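Packaging and Labelling, Unit 2
The Beverage Can: Parts, Opening and Printed Information
Course handout prepared by Julián Herrero and Bello Olaniyan

Scope of this unit

This unit deals with the single-serve metal drinks can as a container and as a printed surface. Students should have read the notes on glass and cartons before the session. The reading for the unit is pages 14 to 31 of the course reader.

Terms to be used in written work

Body: the wall of the can, which carries the printed design.
End: the lid, fixed to the body after filling.
Seam: the join between end and body, felt as a raised rim.
Panel: the recessed inner area of the end.
Tab: the lever by which the can is opened.
Rivet: the point at which the tab is held to the panel.
Score: the thinned line along which the panel gives way.
Aperture: the drinking opening.

Please use these terms consistently. "Top", "ring" and "hole" will be understood in discussion but should not appear in the written report.

How the end works

The stay-on tab is a simple lever. When the finger loop is raised, the nose of the tab presses down on the scored area. The score breaks, and the loosened piece folds into the can while remaining attached at one side. Earlier tabs came away completely and were a well-known source of litter and cut feet. The recess of the panel and the stiff rim around it help the end to withstand the pressure of a carbonated drink.

Information on the body

The printed body has two tasks. It must be recognised on a shelf, and it must carry the information required where the drink is sold. The brand name is normally set large, in few words and in strong contrast to the ground colour. Product information is set small and is commonly arranged as a table, so that a reader may find one item without reading the rest.

A product made at several sites presents a particular difficulty. One solution is to list every site on the label under a short code.

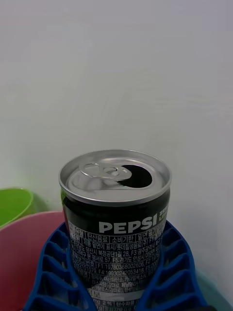

Why is the small print on a can harder to read than the same print on a carton?
The wall of a can is curved, so a line of any length runs out of view and the can must be turned to finish it. A carton offers flat faces on which a whole table can be seen at once.

The Korean label on the black Pepsi can includes headed boxes for the type of drink, 탄산음료 (carbonated beverage), and for the expiry date, 소비기한. Addresses and registration numbers are marked with codes such as F1, F3 and F5. The ingredients include 이산화탄소 (carbon dioxide) and 카라멜색소 (caramel colour). Students who do not read Korean should work from the translations given in this paragraph.

Written task

Choose one drinks can and one carton. For each, record the order in which the printed information is arranged and state which items required the pack to be turned. Label a sketch of the can end with the terms listed in this handout. Reports are to be handed in at Room 152 by the first Friday in March. Late work will be accepted only by prior agreement with Bello Olaniyan.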